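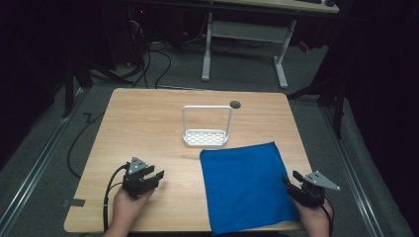 Towel, basket, both grippers. Basket courtesy of the bathroom shelf.

I promised in February that I'd stop posting about cables and start posting about the folding, so this one is mostly about the folding, with some cables.

For anyone joining partway through: Dendus is a pair of handheld grippers I've been building in a shared workshop. I work them with my hands, they record what I do, and in theory an arm I haven't finished paying for will one day do the same thing without me. The name came from Assunta Costa, who typed it into the bench booking form by accident and then refused to change it.

The fingers are on version 2. Version 1 was a sharper shape that looked terrific in the CAD program and picked up cloth the way chopsticks pick up soup. I printed it four times before I'd admit the shape was the problem and stop blaming the filament. The new ones are plain blocks with squared-off tips. My wife says they look like domino pieces. She is right and I have asked her to keep it to herself.

The parts bill so far is $131 for the left and somewhat more for the right, because I ordered the wrong bearings for the right, twice. The screws came from Lopes, the hardware place by the bus depot, where they have stopped asking what I'm making. Wissam Kanaan did the wiring, and did it properly, and then I moved everything to another spot and undid most of his good work. He has been decent about this. He sighs, but he sighs at a volume you can talk over. 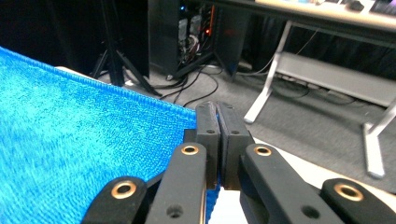 Corners are the whole game. If you get a decent hold on a corner the rest of the fold is mostly walking it across, and if you don't you end up with a blue burrito. For weeks I was grabbing too much cloth, a big confident fistful, and every fold came out with a lump in it like a badly made bed. What I want is the tips closed flat on just the corner, the way they are there, with a sliver of terry showing in the slit between the fingers. Terry is forgiving, too. The loops give the plastic something to bite on. The thin microfiber cloth is another story, and most of that story is me saying "come on" to a piece of fabric.

I tried gluing strips of rubber to the tips to help with the microfiber. They did help, and then they came off inside a fold, and I spent part of an evening shaking out cloths like somebody looking for a contact lens. Wissam wants to cast proper silicone pads. I want to try heat shrink first - it's cheap and I already own a drawer of it. We have agreed to each do our own thing and be smug at whoever loses.

The other news is the software, by which I mean the folder of scripts I call Vavum. It now saves every run instead of most of them. The bug was a buffer set to 3000 that quietly threw away everything after it filled up, so my longest, slowest, most careful folds had no endings. I have 75 recordings of a man starting to fold a cloth. Assunta thinks there might be an art grant in it.

I haven't deleted them. I've moved them to a folder called "beginnings" and I'm redoing the set a few at a time, after work, until my wrists complain. It's an odd way to spend an evening. You get very particular about hems. I came home the other night and refolded the entire linen closet, by hand, with actual fingers, and it felt like cheating.

Next up is the basket. I'd like to put a folded cloth into it without knocking the handle, which is tall and sits right where my knuckles want to go. After that there's a show-and-tell over in Fasthorpe and I've said we'll bring something that works. I didn't say what. Assunta has suggested the tape measure.

If anybody has a good source for small cable clips that don't let go of carpet the minute you turn your back, the comments are open.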